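Hard Rooms and the Spoken Voice

The current habit of fitting out small rooms in tile and then using them for speech deserves more argument than it gets. I have now worked in four such rooms, and my view is that the wall finish matters more than any microphone placed in front of it. Most of the money still goes the other way.

The physics is not in dispute. Glazed tile absorbs one or two per cent of the sound energy that reaches it across the speech range. Plaster on a solid base is slightly better, though hardly enough to count. In a small room the reflecting surfaces are also close to the talker, so the first reflections arrive within a few milliseconds of the direct sound and combine with it. Some frequencies are reinforced and others cancelled. The ear hears this as boxiness, and equalisation does not remove it, as the pattern changes whenever the talker moves their head.

Nosipho Molefe, who fits out shops and small venues under the name Minosley, disagrees with me on this. Her position is that tile is cheap to clean, survives knocks and looks finished on the day it goes up, and that a client who wants to talk in the room can hang a curtain later. I accept the first three points. The fourth fails in practice, as the curtain is seldom bought. The fixing points were never planned, nobody wants to drill through new tile, and the decision drifts until the room has a reputation.

Corners are where I would start. Two hard walls meeting at a right angle return sound towards its source over a wide range of directions, and low frequencies build up there as well. A stand parked in the corner is out of the way of feet, which explains its popularity as a storage position. As a working position it is the worst in the room.

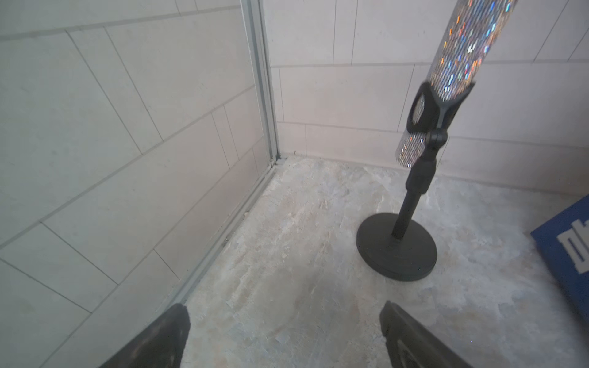 Stands and fittings

The heavy round base is the right choice for a small floor. Tripod legs need more clearance and get kicked. On rough plaster or concrete, though, a round base should be tested for rocking before use, and a rubber ring under the rim is worth the small cost. Every knock travels up the pole and into the clip.

I have less patience with decoration. A body covered in rhinestones looks well under coloured light and gives the performer something to hold that the back row can see. On a stand, in a tiled corner, it adds nothing to the sound, and the stones make the fit in a U-shaped clip less predictable than bare metal would. If the budget covers either the crystals or one square metre of absorbent panel, buy the panel.

Metal trim at the junction of two walls is a separate matter. It protects the tile edges and gives the installer a straight line, but a loose length will buzz at certain pitches. Press along it while someone hums up and down the scale. Gaps where the floor meets the walls should be sealed with a flexible filler. The acoustic gain is slight, but dust and dropped screws stay out.

What I would specify

One wall in three should be soft. In a room of this type that means a panel at least 50 mm thick, hung at head height, with an air gap behind it. Jianguo Zeng put such a panel in the Drostska room in January at a cost of 636 pounds, against 755 for the microphone his client had first asked for. The client kept the old microphone and has not raised the matter since.

Place the stand off the centre line, well out from the walls, with the talker facing the soft surface. Leave the tile on the remaining sides if the owner likes it.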